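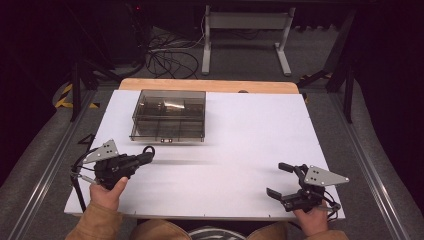

Dernière modification de la page : janvier

Module Robotique et automatisation
Support de cours, séance 2 : le kit de préhension manuelle Grikevetti
Responsable de l'enseignement : Elsie Fothergill
Travaux pratiques : Sheila Haslam

1. Objet de la séance

La séance porte sur l'examen du kit Grikevetti, distribué par la société Clorkard et proposé aux établissements pour l'enregistrement de gestes de manipulation. L'étudiant doit être en mesure, à l'issue des travaux pratiques, de décrire la composition du kit, de conduire un enregistrement bimanuel et de rédiger un avis motivé sur son acquisition.

2. Composition

Le kit comprend deux pinces tenues à la main, une par côté. Chaque pince est noire et porte à sa partie supérieure une plaque métallique grise, triangulaire et percée de petits trous. Les liaisons sont filaires ; les câbles doivent rester à l'extérieur des avant-bras pendant le geste. Le logiciel Ester, livré avec le matériel, assure l'acquisition et la relecture des séquences.

Le prix indiqué dans l'offre remise au département est de 2 088 euros hors taxes. La formation initiale fait l'objet d'une ligne distincte, d'un montant de 300 euros. Le contrat d'entretien Bickerstaff est facultatif et n'entre pas dans le périmètre de l'évaluation.

3. Poste de travail

L'opérateur travaille assis, face à une planche blanche rectangulaire posée sur la table. L'objet à manipuler est une boîte à compartiments en plastique transparent gris fumé, munie d'un couvercle et contenant quelques petits éléments bruns et beiges. Au début de l'exercice, elle est placée dans la partie gauche de la planche, du côté opposé à l'opérateur.

Les bandes jaunes et noires au sol ne doivent être ni déplacées ni recouvertes.

4. Déroulement de l'exercice

Les deux pinces sont présentées ouvertes au-dessus de la planche. La pince gauche maintient le corps de la boîte ; la pince droite agit sur le couvercle. Le geste est exécuté lentement, sans appui du poignet sur le bord de la table. Toute séquence interrompue est conservée et annotée comme telle dans Ester.

5. Critères d'évaluation du produit

L'avis portera sur la fatigue de la main après une série complète, la gêne due aux câbles, la précision de fermeture des doigts sur une paroi mince et lisse, ainsi que la clarté de la notice. Le fournisseur annonce une durée de vie de 1 000 heures pour les doigts ; cette valeur n'a pas été vérifiée par le département et sera citée avec cette réserve.

6. Travail à rendre

Compte rendu individuel de deux pages, accompagné des annotations exportées depuis Ester. Les demandes d'accès au poste hors séance sont à adresser à Sheila Haslam.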